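The Price on the Quote Is the Smallest Number You Will See

Every spring the calls start. A small manufacturer, a parts packer, a family bakery with two loading doors, somebody has been to a trade show and come home with a folder. Inside the folder is a drawing of a robot arm and a figure at the bottom of a page. The owner has already done the division. So many dollars, so many hours of labor, paid off in so many months. By the time anyone outside the building hears about it, the plan has a name and a spot on the floor marked off with tape.

I have been reading these folders for a long time, and I don't trust the bottom of the page.

Take Toller, a packing outfit in Zendidthorpe that puts small hardware into small bags and the bags into boxes. The company let me sit in on its planning this year, from the first sales visit in May. The owner wanted to stop hiring for a job that people leave within a season. Fair enough. I have done that kind of work myself, and I left too. The plan was to buy two arms with grippers, put them at the end of a sorting table, and have them learn the job from people doing it by hand.

That last part is the new pitch. The old way, you paid an engineer to program every move. The new way, your own workers pick up a handheld gripper, one that closes on things much like the robot's will, and do the job with it over and over while it gets recorded. The software studies the recordings. The salesman called this "capturing what your team already knows," and he said it as though it came free with the arm.

It's real work. Somebody stands at a table and grabs things with a tool instead of with fingers, for hours. It is slower than doing the job, and the bags that get filled that way are mostly not for sale. So you are paying a packer to not pack. On the quote, that line was blank.

"I asked who pays for the table," says Wumpini Dogbe, who runs the packing floor at Toller and was the only person in the first meeting to bring a pencil. "They told me the table was mine. Then I asked who pays for the person at the table, and they told me that was mine too. I said, so what am I buying?"

It's a good question. She had never priced a robot before. She had priced a forklift, two label printers and a shrink tunnel that still doesn't work right, and she had learned from the shrink tunnel.

Her method is plain. She takes the quote, turns it over, and on the back writes down everything the machine will touch. The table it stands at. The light over it. The power outlet, and whether there is one. The fingers, and the pads on the fingers, which rub against things all day and will wear the way anything wears when it rubs. The cables. The person who sweeps up what gets dropped. Then she calls the seller and asks for a price on each one, and writes down how long it takes to get an answer.

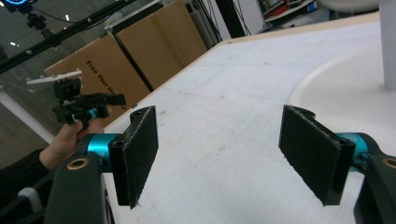 Pads were the first fight. A set for the grippers Toller looked at was listed at $40, and the seller could not say how long a set would last on bags of zinc screws. He could say how long it lasted in testing. Testing, when pressed, was foam blocks. Forty dollars isn't much, and a salesman will remind you of that. But forty dollars every month is one thing and forty dollars every shift is another, and a budget has to pick one of them. Dogbe picked the worse one. The seller thought this was unfair to the product.

I thought it was the first sensible number in the file.

The second fight was over the practice sessions. Afolabi, the integrator that wanted the job, had put down 567 recorded runs as enough to teach the task. I love a number like that. It isn't round, so it sounds as if somebody measured it. When Dogbe asked where it came from, the answer was that it came from another customer, with another product, in a room with no windows. Toller's packing floor has a row of windows facing west, and in the afternoon the sun comes across the benches so hard that people put on caps. Would the cameras mind? Afolabi's man said the system was "pretty robust to lighting." She asked him to write that on the quote. He did not write it on the quote.

You may think I'm being hard on the sellers. I don't believe most of them are crooks. The ones I've met like their machines and want them to work, and they have sat through more bad demos than I have. The trouble is how the thing gets sold. A robot arm is priced like a truck, as an object you can drive off the lot. What a shop is buying looks more like a new department, with staff, supplies, a training bill and a good chance of being reorganized in a year. If someone tried to sell you a department with one figure at the bottom, you would laugh.

And there is the word "flexible." It shows up in every brochure. Flexible means that when the product changes, you don't throw out the machine. It does not mean the machine knows what to do with the new product. Toller changes bag sizes several times a year. Each change may mean someone back at the table with the handheld gripper, making more recordings, while the arm waits. Afolabi would not say how many more. To be fair, I doubt they could. But "we don't know" belongs in a budget too, and it should have money next to it.

The rival bid came from a firm in Vuvville, and it had the opposite problem. It was so full of line items that nobody at Toller could tell which ones mattered. There was an $894 charge for "workspace readiness." That covered someone coming out to look at the table. Dogbe called and asked if she could look at the table herself. After a long pause they took it off. I've seen people treat that kind of thing as a victory, and I suppose it is one, but it makes you wonder about the rest of the list.

So what should a small shop do? I can tell you what Toller did, which may not suit you. It put off the purchase. It asked for a rental of a single handheld gripper and a recording kit for 5 weeks, at a fee that hurt but did not kill anybody, and it had its own packers make the recordings on its own bags. The company wanted to know what the sessions cost in hours before it owed anyone for an arm. Afolabi didn't like the idea and came around to it. Vuvville never called back.

The packers had opinions. One found the tool easier than she expected and got bored quickly. Another said his wrist was sore by lunch and that he kept wanting to use his other hand, the bare one, to straighten the bag. He was told not to. He wanted to know how the robot would straighten the bag, then, and the question went up the line and has not come down again. I would hold off signing anything until it does.

There was a Saturday session too, at overtime pay, when the floor was quiet and the table could be left set up from start to finish. Dogbe put the overtime on the back of the quote with everything else. She has run out of room there and stapled on a second sheet.

The owner still wants the arms. He may be right to. Hiring in Zendidthorpe isn't getting any easier, and bags of screws aren't going to fill themselves. But his payoff date has moved twice since the folder came home, both times in the same direction, and the machine it belongs to hasn't been ordered. Dogbe is waiting on one more price, for spare cables. She asked for it three weeks ago.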